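3.2 Fluoride varnish and follow-up

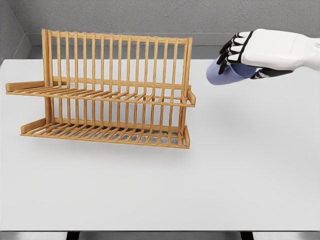 Figure 2. Rendered view of a wooden dish rack on a white tabletop, with a robotic hand holding a pale blue cup.

Varnish was applied at the first visit and again after 6 months. Children who missed the second visit stayed in the analysis (see 2.4). Of 997 children enrolled at the Prarngate and Rirnodstead clinics, most had at least one untreated cavity at baseline — mainly back molars, chewing surface. Front teeth mostly sound.

Examiners were trained together by A. Fleury, one Wednesday session, then scored the same 45 children separately. Agreement good for open cavities, weaker for early white spots. White spots were therfore dropped from the main outcome and are reported only in the appendix.

Brushing was self-reported by parents. Known problem. Twice-a-day brushing almost certainly overstated, and we did not try to correct for it. Snacking between meals was asked about on the same form, but the Stivilia version had a different wording for sweet drinks, so those answers are not pooled.

Gum bleeding went down in both groups between visits. Could be the varnish visit itself, could be the brushing advice handed out with it — the design does not let us seperate the two. The earlier Ferrand survey (Coste, 4,000 school records) saw the same pattern with advice alone, though in older children and with no second exam. Results by clinic are in Table 3.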